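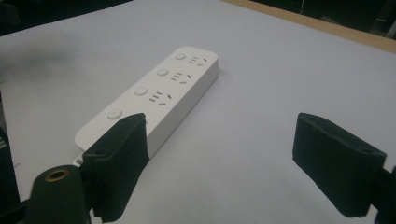

消耗品の行がない予算表は予算表じゃないよ、本体だけ買って指のパッドが破れたらその日で終わり、とHorațiu Bratuに中間発表で言われた。その通りだったので表を作り直した。以下、作り直したあとの版。前の版は捨ててください。

演習報告　把持作業用機材の購入計画
班：Clelley班

1　やること
机の上の電源タップを対象にして、手持ちグリッパで作業の記録を取り、同じ作業をあとで卓上アームにやらせる。白いタップで、丸いボタンが一列に並んでいてその横に差込口があるタイプ。最初の課題はボタン押し、次がタップをつかんで向きを変える、最後がプラグの抜き差し。今学期はボタン押しと向き変えまで。抜き差しは来学期に回す(理由は4に書いた)。
通電はしない。タップはどこにもつながない状態で使う。安全の紙にもそう書いて出した。

2　上限
研究室からもらえるのは384ユーロ。これを超えたら自腹、もしくは来学期。アーム本体は研究室のものを借りるので計算に入れない。手持ちグリッパも本体は既にある。つまり買うのは周辺だけなのだが、その周辺が思ったより高い。

3　買うもの
優先順。

(1) 指パッドの予備　2組
いちばん先に注文する。表面がすべり止めになっている部分。前の版では「必要になったら買う」としていたが、納期を聞いたら必要になってからでは遅い。Nulholmに見積もりを頼んだところ1組35ユーロで、2組なら70。送料は別と言われた。送料の額はまだ返事がない。

(2) 電源タップ　2個
同じ型を複数。ボタンの硬さが個体でどのくらい違うか見たいので、最低でもこの数はいる。色は白のまま。黒いタップも混ぜる案が出たけど、指が暗い色なのでカメラから見たときに境目がわかりにくくなる心配がある。黒は来学期。

(3) 机に敷く板
白っぽい無地のものを継続。今のままでいいという意見もあったが、机の場所を動かすたびに背景が変わるのが困る。アーム側の机にも同じものを置きたい。大きさはアームの可動範囲を測ってから決める。まだ測ってない。

(4) 照明
卓上ライトをひとつ。Grilleoのカタログで候補を見ている。窓からの光だけだと朝と夕方で影の出方が違いすぎて、記録を並べたとき比べにくい。Nedelcuは「安いデスクライトで十分」派、私は明るさを固定できるものがいい派。決着ついてない。予算が残ったほうに合わせる。

(5) ねじ類、インサート、結束バンド
まとめて小物。金額は小さいけど行を作る。前回ここがゼロだったので。

4　買わないもの、後に回すもの
力センサ。欲しい。抜き差しをちゃんとやるなら必要だと思う。でも見積もりを取ったら、これだけで上限を超えた。今学期は見送り。
二台目の手持ちグリッパ。記録係を分けられるので早くなる、という期体で最初の版に入れていたが、校正を二台分やる時間がない。削除。
固定用の治具は買わずに3Dプリント。材料は研究室の在庫でよいと許可をもらった。ただし在庫の残りは日曜に誰かが大量に使ったらしく、要確認。

5　なぜパッドが先か
指をタップの手前側にかぶせるように近づけると、片方の指がタップの上、もう片方は何もない机の上に来る配置になりやすい。この置き方で閉じると片側だけが角に当たる。角は丸いので切れることはないと思うが、斜めにこすれる力がかかるはず。減り方が左右で違ってくると、把持の中心がずれる。左右セットで交換する前提で数を出した。
あと、この向きだと指で差込口が隠れる。抜き差しの課題ではカメラの位置を変えるか、もう一つ足すかになる。カメラ追加の費用は今回の表に入ってない。来学期の班は注意。

6　日程
7月　注文を出す。Nulholm分を先、Grilleo分は照明が決まってから。
届いたら数と寸法の確認。担当Costel Nedelcu。
並行して治具の印刷とアームの可動範囲の測定。こっちは私。
記録取りは全部そろってから始める。パッドの予備がないうちは練習だけにしておく。

7　まだ決まってないこと
・送料。Nulholmに再度メールした。
・板の大きさ。
・ライト。
・領収書の宛名を班名にするか研究室名にするか。事務に聞いたら人によって答えが違った。研究室名で統一して、だめなら出し直す。
・余った分を残しておくか、パッドをもう1組買い足すか。私は買い足したい。

8　前の版からの変更
消耗品と小物の行を追加。二台目グリッパを削除。力センサを来学期へ移動。タップを一個から二個に変更。通貨の書き方をユーロにそろえた(混ざってていすみません)。
表のファイルは共有フォルダの「購入」に上書き済み。数字を直すときは直した人の名前を右端の列に書いてください。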